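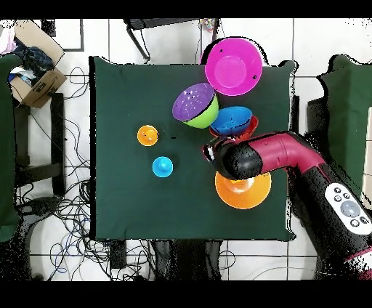

Sticky rice is one of those things I assumed needed a special pot, a special basket and a special grandmother, so for years I only ate it in restaurants. You need none of that. What you do need is the right rice, a long soak, something with holes in it to hold the rice over steam, and a bowl that's bigger than your first guess. The rice swells while it soaks and you want room to swish it around with your whole hand, so go for something wide like the big pink bowl, and don't try to squeeze a family batch into anything the size of the little blue one sitting inside the red. Plastic is fine for soaking, by the way. Metal is fine. I've done it in a saucepan.

Getting the right rice

This is the part where most people go wrong, and I went wrong here twice. The bag has to say glutinous rice, sweet rice or sticky rice. (There's no gluten in it, the name is just about the texture.) Sushi rice won't work. Jasmine rice won't work either, no matter how long you soak it or how sternly you look at it. The raw grains of glutinous rice are chalky white and you can't see light through them, while ordinary rice looks a bit glassy. If you have both in the cupboard, put a few of each on a dark plate and you'll see it right away.

I buy mine at Saengthong, the little grocery in Faltcombe next to the tire place. They carry a long-grain Thai kind and a short-grain kind. For eating with your fingers, with grilled chicken or a papaya salad, get the long grain. The short grain gets softer and stickier and I think it's better in desserts and dumplings. Carter Kennedy, who I swap recipes with, uses the short kind for everything and we have agreed to stop discussing it.

Try to get a bag that doesn't have a lot of broken grains in the bottom. Broken bits turn to paste and glue their neighbors together.

Washing

Tip the rice into your bowl, cover it with cool water, and swirl it with your fingers. The water goes milky almost at once. Pour that off and do it again. Three or four rounds is usually enough. It doesn't need to be perfectly clear, just clear enough that you can see the grains at the bottom. Be gentle! Dry glutinous rice is tough, but once it has had a few minutes in water it starts to get brittle, and if you rub it hard between your palms you'll break it.

Pour through a strainer for the last rinse or you'll lose a small handful down the sink every time. I used to tip it out against my hand and then spend the evening picking rice out of the drain.

Soaking

Cover the washed rice with cool water, at least two inches above the top of the rice. Then leave it alone. Overnight is best. Four hours is the least I'd go with, and even at four hours the middle of the grain can come out a little hard.

To check, take out one grain and pinch it between your fingernails. It should snap and crumble without much of a fight. If there's a hard dot in the center, leave it longer.

I got curious and put a batch on the kitchen scale. I started with 871 grams of dry rice, soaked it overnight, drained it well, and it came out at 1061 grams. So it really does drink a fair amount, and that's all the water it gets apart from the steam. That's the whole reason the soak matters. With boiled rice the grain is sitting in water as it cooks. With steamed rice, if the water isn't already inside the grain, it's mostly not going to get there.

If your kitchen is warm, put the bowl in the fridge overnight. I left one out on the counter last September during a hot spell and in the morning it smelled faintly of beer. I threw that one out. 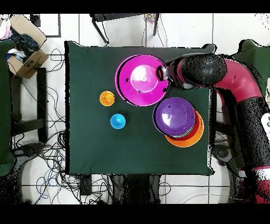
Shortcut for when you forgot: use warm water, the temperature of a baby's bath, and you can get away with two hours. The texture isn't quite the same - a bit softer on the outside and chewier in the middle - but with a saucy dish on the side I doubt anybody will complain.

Setting up a steamer

If you have the cone-shaped bamboo basket and the tall pot that goes with it, wonderful, use that. I finally bought a set and I love it. But I made sticky rice for two years before that with a metal strainer and a pasta pot, and it came out fine.

Here's the plain version. Take a deep pot and a fine-mesh strainer that hangs inside it by the rim. Put in a couple of inches of water. The water must not touch the bottom of the strainer, even when it's boiling hard and jumping around, so look at it from the side before you put any rice in. If it touches, you'll have mush on the bottom and nice rice on top.

Line the strainer with a piece of cheesecloth or a thin clean dish towel, wet it and wring it out first. You can skip the cloth if your mesh is very fine, but it makes flipping the rice so much easier, and washing up too. Don't use a towel that has been through the wash with scented dryer sheets. I can't stress that enough. I served Brayden Kowalchuk a bowl of rice that tasted like a mountain meadow and he ate the entire thing out of politeness.

A flat steamer, metal or bamboo, works as well. Line it with cloth the same way and spread the rice in a layer no more than an inch and a half deep, with a little hole poked in the middle so steam can get up through it.

Steaming

Bring the water to a full boil before the rice goes on. Drain the rice really well. I let it sit in the strainer for five minutes and give it a few shakes. Then pile it in, fold the ends of the cloth over the top, and put a lid on. It won't seal perfectly with a strainer hanging in the pot, so I crimp some foil around the gap.

Turn the heat down to medium-high. You want steady, lively steam, with wisps coming out around the lid the whole time.

After 15 minutes, flip the rice. This sounds scary but by now it has stuck together in one lump and will turn over like a fat pancake. With the cloth you just lift the edges, roll the lump over, and tuck it back in. With the bamboo cone you give it a toss, and you will be so proud the first time it works.

Cover it again and keep going. In my pot, the amount above takes 27 minutes in total. Yours might be a little quicker or slower depending on how thick the pile is. Start tasting at 20 minutes. Take a few grains from the very middle of the lump. They should be chewy and shiny and see-through, with no chalky center. If there's any white left in there, give it five more.

Keep an eye on the water if you're doing a second batch. Top it up from the kettle, never from the cold tap, or your steam stops dead.

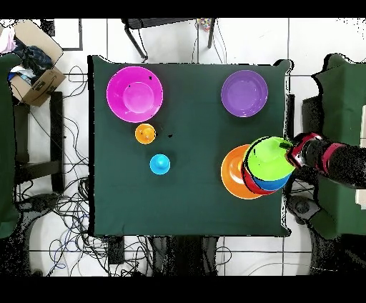

Letting the steam out

Once it's done, turn the rice out onto a big cutting board or a tray. Dampen the board first. Spread the rice with a wet wooden spoon, just for half a minute or so, folding it over itself a couple of times. You're letting the extra steam escape so that it doesn't turn back into water and make the outside gummy. Don't mash it. Then gather it back into a heap and get it into something with a cover while it's still hot. I have a lidded woven basket for this, but a bowl with a damp towel over it does the job.

It dries out fast in the open air. Ten minutes uncovered and the top will be like little plastic beads.

Eating it

Fingers! Pull off a piece the size of a walnut, squash it into a ball, press a dent in it with your thumb and scoop up whatever's for dinner. Freshly made, it shouldn't stick to dry hands very much. If it's sticking badly, it's probably a bit overcooked or it went on too wet.

For a sweet version, warm a can of coconut milk with half a cup of sugar and half a teaspoon of salt until the sugar melts. Don't boil it. Stir most of it into the hot rice, cover, and leave it for 30 minutes. It will look like far too much liquid and then it all disappears. Serve with ripe mango and the rest of the coconut milk.

Leftovers

Get leftovers into the fridge within an hour or so, wrapped tightly in small portions. It'll go hard as a brick in there, which is normal. Sprinkle a portion with a little water, cover it with a damp paper towel and microwave for a minute, then check, then another 20 seconds if it needs it. Steaming it again for eight minutes is better if you have the patience. It freezes well too, flattened in a bag.

My favorite thing to do with it, though, is to shape the cold rice into flat patties, brush them with beaten egg and a bit of fish sauce, and toast them in a dry nonstick pan over medium heat until both sides are brown. Brush on more egg each time you flip them, three or four times in all. They're best with a lot of chili sauce, eaten standing up at the stove.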